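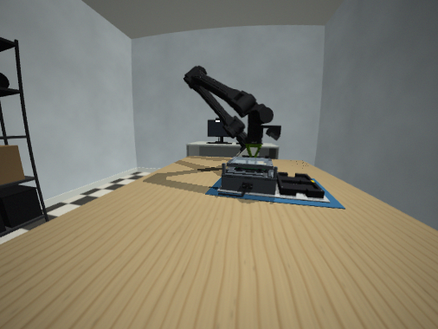

Bulleoの組立セル、シミュレーション側の再調整がやっと終わりました

Markbyの自動化チームが5月から手を入れていた卓上組立セル「Bulleo」ですが、シミュレーション側の再調整がひととおり終わって、今週から新しい設定で回り始めています。見学させてもらったら思った以上に面白かったので、短く書くつもりがちょっと長めのお知らせになります(すみません、好きなんです、こういう話)。

Bulleoは黒い多関節アーム1本に緑のグリッパーをつけた、わりとこぢんまりしたセルです。木目のテーブルの上で電子機器の筐体まわりの作業をさせるためのもので、Flerndaleの工房に実機を置く前に、まず画面の中で同じ部屋を組んで、そこで動きを詰めています。テーブルも床も棚も作ってあるんですよ。床なんて白黒のチェック柄。最初に見たとき「この床、要るんですか?」と聞いてしまいました。

セルの面倒を見ているのはNayeli Ticonaさん。床の件は笑われました。認識の側が単色の背景に慣れすぎるとあとで困るので、柄のある床のままにしているんだそうです。壁もよく見るとうっすらムラがあります。そこまでやるのか……と感心していたら、「壁はだいぶ前に作ったきり触ってないです」とのこと。

さて、今回の再調整のきっかけは、アームを台座ごと少しずらしたことでした。以前の位置だと肘がテーブルの外へ張り出したときに手首の向きが苦しくて、トレイの奥まで指が素直に下りていかない。そこで台座の座標を変えたところ、今度はトレイとの位置関係が全部ずれた、というわけです。動かしたのが台座ひとつでも、教えてあった点は軒並み見直しになります。

見直した教示点は19か所。Nayeliさんは一気に直さず、まずトレイの四隅にあたる点だけを合わせて、そこから内側へ順に詰めていったそうです。「端が合っていないのに真ん中を直しても、次の日にもう一回やることになるんですよね」と言っていて、これは前に一度やらかした人の口ぶりでした(ご本人も認めていました)。 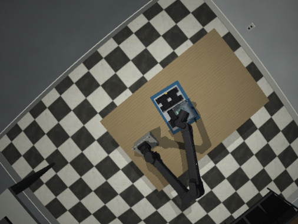 シミュレーション上のBulleo。台座から伸びたアームがいったんテーブルの外へ出て、青い縁のトレイの上へ戻ってくる。

調整の手順も教えてもらいました。グリッパーをいきなり部品に触らせず、最初は真上で止めます。そこで視点を切り替えて、上から、横から、それから斜めからも眺めて、指先と部品の縁の重なり方を確かめる。よければほんの少し下ろして、また止める。これを点ごとに繰り返すので、はた目にはものすごく地味です。わたしは途中でコーヒーを取りに行って、戻ってきたらまだ同じ点でした。

このとき見る順番にも決まりがあって、先に水平方向、次に手首の回転、高さは最後。高さから触ると、下ろした拍子に指が筐体の縁に引っかかって、計算上の接触がおかしなことになるそうです。シミュレーションだと壊れるものはないのですが、部品がぽーんと飛んでいくことがあるらしく、一度はトレイごと天井近くまで行ったとか。見たかった!

指の開き具合も変えています。前の設定では、つかむ直前に左右の指を大きく開きすぎていて、隣の部品に近づきすぎる場面がありました。いまは近づくあいだは狭めにしておいて、下りる直前に必要な分だけ開くようになっています。動作がひとつ増えたので遅くなりそうなものですが、途中の待ち時間を削ったので、全体の長さはほとんど変わらないと聞きました。

それから影の話。光源の位置が一度ずれてしまい、アームの影がトレイの右側に濃く落ちるようになった時期があったそうで、そのまま試していたら、画像から部品の縁を拾う処理が影の縁まで拾ってしまったんですって。影を消すのは簡単だけれど、工房にだって影はできるので、消さずに処理の側のしきい値を見直したとのことです。

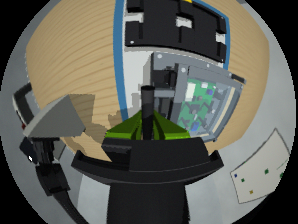 こうして設定が固まったところで、通しの試験に入りました。回数は全部で2,853回。わたしなら数字を聞いただけで帰りたくなりますが、夜のうちに勝手に回ってくれるので、人がやるのは朝の確認です。止まった回だけを抜き出して、どの点で止まったかを見ていきます。

朝の確認を主に受け持ったのがArnulfo Alvaradoさん。もともとAgudeloというラインの保守をしていた方で、実機の機嫌をとるのが本業です。画面の中の機械を相手にするのは今回が初めてで、「音がしないのがつらい」とこぼしていました。減速機の具合も、ケーブルがどこかに擦れているのも、まず耳で気づくものなんだそうです。かわりに関節ごとの負荷のグラフを並べて見ることにして、いまはそれが「音の代わり」になっているとか。

そのグラフで見つかったのが、肘の動きのクセでした。前半の1,557回分を重ねてみると、トレイから戻る途中の同じところで負荷がぴくっと跳ねている。止まるほどではないので、記録上はどれも普通に終わった回です。でもArnulfoさんに言わせると、実機でこれが出たらネジの緩みを疑うところ。調べてみると、戻りの経路に古い台座の位置で作った中継点がひとつ残っていました。教示点のほうは全部直したのに、中継点は別のファイルに入っていて見落としていたわけです。Nayeliさん、これにはかなり悔しそうでした。

中継点を直したあとの試験では、跳ねは出ていないそうです。念のため、と戻りの経路だけを取り出して595回追加で回していて、こちらのグラフも見せてもらいましたが、素人のわたしの目にもなめらかな線でした。

日々の手入れのほうも少し変わります。これまでは設定をいじった人が自分のメモに残すだけだったのを、セルに紐づいた点検表に書くことにしました。朝いちばんに見るのは、台座の座標、グリッパーの開き幅、光源の位置、それに中継点のファイルの更新日時です。最後の項目は、もちろん今回のことがあって加わりました。表はFlerndaleの工房とも共有するので、実機が入ったら同じ欄に実測値を書き込んでいけます。

工房のほうでは、実機用のテーブルの水平出しが始まるところです。Arnulfoさんはもう半分そちらに気持ちが移っていて、台座を固定するボルトの締め方について話し出すと止まりません(対角に、数回に分けて、途中で一晩置く派だそうです)。Nayeliさんは一晩置くところだけ納得していない様子で、この件はまだもめています。

画面の中のBulleoは、日中ならMarkbyの共用端末から見られます。動かすには権限が要りますが、視点を変えるだけなら誰でもできるので、気になる方はのぞいてみてください。朝の確認が終わる10時以降だと、お二人のどちらかがつかまりやすいと思います。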